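Why I Stopped Finishing Books I Don't Like

My aunt gave me a rule when I was nine, and I carried it around for most of my life like a stone in my shoe. If you start a book, you finish it. She said it in the same tone she used for brushing teeth and writing thank-you notes, so I took it as law, and I was well into my thirties before I broke it.

The book that broke me was a family saga 982 pages long. I won't name it, because plenty of people love it and I'm not here to pick a fight. It had a family tree in the front and a second, corrected family tree in the back (this should have been a warning). I read it on the bus, I read it in bed, I took it on a trip to see my parents and read it at their kitchen table while my mother asked me if something was wrong. By page 258 a man named Anselm had inherited a mill. By the time I quit, several chapters later, he was still thinking about the mill.

I want to talk about what happened in the months I spent on that thing, which was that I stopped reading. I don't mean I read slowly. I mean I'd look at the book on the nightstand, feel a little tug of duty, and pick up my phone. I watched videos of people restoring rusty pans. I read the whole comment section under a recipe for lentil soup, twice. And all that time I had a pile of books I really wanted to get to, and I wouldn't let myself touch a single one until Anselm was done with me.

So the rule that was supposed to make me a good reader had turned me into a person who didn't read. I think this happens to a lot of people. When somebody tells me they "used to be a big reader," I ask what the last book was, and very often it's one they got halfway through and never closed the door on. They're still in the middle of it! It's been four years and the bookmark is still there!

My friend Dilani Patwary disagrees with me on this, and we've had it out more than once over dumplings at Kao. Her point is that some books are hard at the front and pay you back later, and if you bail early you only ever read the ones that flatter you. She almost gave up on her favorite novel three separate times. She says that if she'd followed my advice she would have missed the best reading week of her life, and she says it while pointing at me with a chopstick.

I take that seriously. It's the best argument against me and I don't have a perfect reply to it. What I'd say is that hard and dull feel different while you're inside them, and most of us can tell which one we've got. A hard book bugs you. You go back a page, you mutter, you look up who was king at the time. With a dull book your eyes go down the page, you get to the bottom, and you find you've been planning dinner. I have been wrong about this a few times and I'm sure I'll be wrong again. I can live with that. The books don't go anywhere. The library will have it next year too.

There's also the money question, which comes up every time. You paid for it, so you ought to get your money's worth. But the money went when you bought the book, and reading the last 300 pages with your jaw clenched won't bring it back. All you're doing is paying again, in evenings. I once sat through a whole online course in bookkeeping from an outfit called Fuvton for that exact reason, and I couldn't tell you one thing it taught me except that I should have quit in the first hour.

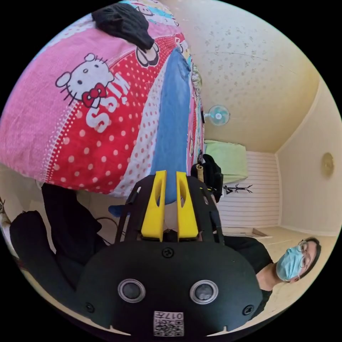

How far should you read before you give up?

Fifty pages is what I use, and I got it from Ruwan Kodikara, who ran the used bookstore near my first apartment. He'd let people bring a book back for store credit if they had given it 50 pages and could tell him one thing that bugged them about it. He liked hearing the complaints. For short books I cut it down, and for poetry I don't use it at all, because I read poetry books in any old order and I don't see how you'd quit one.

I do have a couple of exceptions. If a friend wrote the book, I finish it. If a friend pressed it into my hands with that shiny look in their eyes, I'll go to 100, and then I'll tell them the truth as kindly as I can manage. This has gone badly once. Book club books I also finish, mostly, since showing up to complain about a book you didn't read is bad manners, and I like to complain with a full set of facts.

What about feeling guilty? I still get it. I put a thriller in the donation bag last month and felt as though I'd left a dog outside a store. It passes faster than it used to, and what helps is having the next one ready before I drop the first. I keep 6 on the shelf by the couch now, all unread, all picked because I want them, and when something isn't working I just reach over. Right now it's a history of canals, and I'm up past midnight with it most nights.

My aunt, by the way, is eighty-one and still finishes everything. I asked her on the phone if she'd ever regretted one. She thought for a long while and named a biography she'd read in September of a year before I was born – the title, the author, the color of the cover, all of it – and said it was the worst three weeks of her marriage. Then she asked if I'd like her to mail it to me.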